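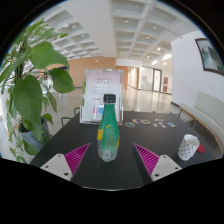
Figure 1. Stineck's fingers at the table, with the bottle standing between them.

Stineck: a hand-held gripper with soft fingers
Project report, Sastby shared workshop

What I was trying to make

I wanted a robot hand without having to build a robot first. That was the whole pitch when I signed up for a project slot in September, and my proposal wasn't much longer than that. Arms are expensive and fiddly, and I've seen enough half-finished ones on the Sastby shelves to be put off for life. A gripper you carry around yourself seemed like something I could finish in a term – you hold it, squeeze the trigger, and the fingers do the clever bit.

Stineck is the name of the gripper. It started as a typo in a file name and I got fond of it.

The fingers are the ribbed sort, where a triangle of bendy plastic has cross ribs inside it. Push on the flat side and the tip curls towards you instead of away, so the finger wraps itself round whatever you've got hold of. I'd seen them in videos and assumed there had to be a motor hidden somewhere. There isn't! It's all in the shape, and that's why I thought I had a chance of making them with the printers we've got.

The fingers

I went through a lot of versions of these and they're still the part I'd most like to do again.

The first ones were far too stiff. I'd drawn the outer walls nice and thick because thin ones looked weak on screen, and they came out like a pair of doorstops. You could lean on them and nothing curled. The next lot went the other way and folded up under their own ribs (one of them is now a bookmark). The walls that worked in the end were 2 mm, with the ribs a bit thinner than that, and the whole finger is 141 mm from the screw end to the tip. I'd love to say I calculated that length, but it's what fitted diagonally on the small printer's bed with the brim on.

The flexible filament is from Uddin, who had one colour left, and that's how I've ended up with a magenta robot hand. I've come round to it. You always know where the fingertips are, even against a dark table, and it's very hard to lose one on the workshop floor.

I got through 600 g of filament on fingers altogether, counting the failures, and most of the failures were stringing. Bendy filament soaks up damp from the air and then spits while it prints, and you get cobwebs between every rib. Drying the reel overnight sorted nearly all of it. I read that advice on day one, ignored it, and lost a fortnight. Please put that bit in bold for whoever does this next.

The bases

Each finger sits on a white angular base with screw holes in it. There are more holes than the job really needs. I kept changing my mind about the angle the fingers should lean in at, so I gave myself spare positions and then never took them out of the drawing. They've been handy. If you lean the fingers in more, the tips meet first and you can pick at small stuff, and if you open them out you get more room lower down for something round.

The one real mistake here was threading screws straight into the plastic. It's fine the first time. By the fourth or fifth change of fingers the holes had gone sloppy and the left finger had a wobble I could feel in my hand. The current bases take proper nuts in pockets on the back. They're ugly, but they stay tight.

The trigger and slide

Squeezing the trigger pulls both bases towards the middle at once. My first go used two separate strings, one for each side, and they never stayed the same length for more than an afternoon, so one finger would arrive early and push the object over before the other had turned up. Very annoying to watch. I swapped to a single rack on each side with one small gear in between, and now they can't get out of step even if I'd like them to.

The gear was a pain to print cleanly. I ended up filing the teeth by hand with a needle file, with a bit of candle wax on the racks to help it slide. It's smoother than it has any right to be, although it does click once near the end of its travel and I haven't found out why.

Springs were the other argument (with myself). A strong return spring opens the jaws quickly but makes your hand ache, and a weak one lets them hang half shut. I settled on the weaker one with a rubber band as backup. It's a very large rubber band.
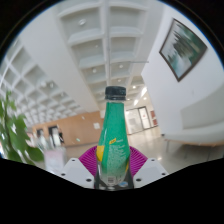
Harkham, 22 December 2025

I'm writing this part up on the same table I've been using for grabbing practice, so excuse the order things come in.

The green bottle has been my favourite thing to pick up and also the most annoying. A bottle is wide at the bottom and narrow at the top, so where you take hold matters more than how hard you squeeze. Go in high and the fingers have only the slope of the shoulder to work with, and the harder you pull the trigger the more it wants to squirt out downwards. Go in low, round the bottom half, and the ribs can spread against the body and you've got a proper hold of it. It took me an embarrassingly long time to trust that and stop going for the neck, which is where my own hand would go.

The shape of the fingers does most of the lining up for you as well. If I come in a bit off to one side, the finger that touches first gives way, and the bottle gets nudged towards the middle as the other one closes. With the doorstop fingers the same approach just knocked it flying.

Grip is still not brilliant. The flexible plastic is shiny on the contact side and slips on anything smooth. I've tried scuffing it with sandpaper, and that helped for a bit. I've tried a strip of bike inner tube, which gripped beautifully and then peeled off because the surface underneath bends and glue doesn't like that. Next I want to print tiny bumps straight into the face of the finger, but that means turning the whole model on its side in the printer and I haven't worked out where the supports would go.

The mug is a different problem. It's wider than the bottle, and the handle gets in the way of whichever finger is on that side, so I have to twist my wrist round before going in. Flat things are hopeless. Stickers, cards, coasters – the tips are too soft to get under an edge, and they just fold and slide across the top. I knew that would be the weak point from the start and I haven't done anything about it, so it goes down as not solved.
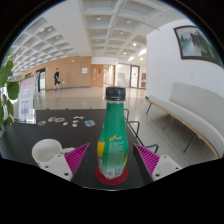 Figure 3. Jaws open round the bottle on its red coaster, mug to the left.

What using it is like

Better than I expected, with some grumbles! The weight is all at the front, so my wrist complains after a while. I'd move the gear further back next time and let the racks be longer. I'd also like a stop on the trigger. At the moment you can keep squeezing well past the point where the thing is held, and the fingers bow out at the sides and look alarming. Nothing has snapped yet, but I've had one finger go pale along a rib where it bends most and I've retired it.

I've handed it to a few people at Sastby with no instructions. Everyone gets the trigger straight away and everyone squeezes too hard. People who don't know how the fingers work also tend to come at things from above, like one of those seaside grabber machines, when it's much happier coming in from the side with the table underneath.

What I'd change

The grip surface first, then the weight. After that I'd fix the file for the bases, which has old holes on top of new holes and would confuse anybody trying to print it from the shared folder. I've left a note in there in the meantime saying which version to use.

I'd also ask for a hard fingertip, something like a fingernail on the end of each finger, for the flat stuff. I've sketched it as a clip-on so the fingers themselves don't need changing. The clip is the tricky part because the tip is the thinnest bit of the whole print.

Putting Stineck on the end of an actual arm was in my proposal as an optional extra. I didn't get to it. The bases would bolt on to a plate without much trouble, but the trigger would need swapping for a motor, and I've only got as far as working out that the motor I own is too big for the handle.

Files and bits

The drawings are in the Sastby shared folder under Stineck, with the print settings in a text file next to them. The leftover magenta reel from Uddin is in the dry box by the small printer, and there's enough on it for 2 more fingers if you don't have any failures. Put the lid back on properly afterwards.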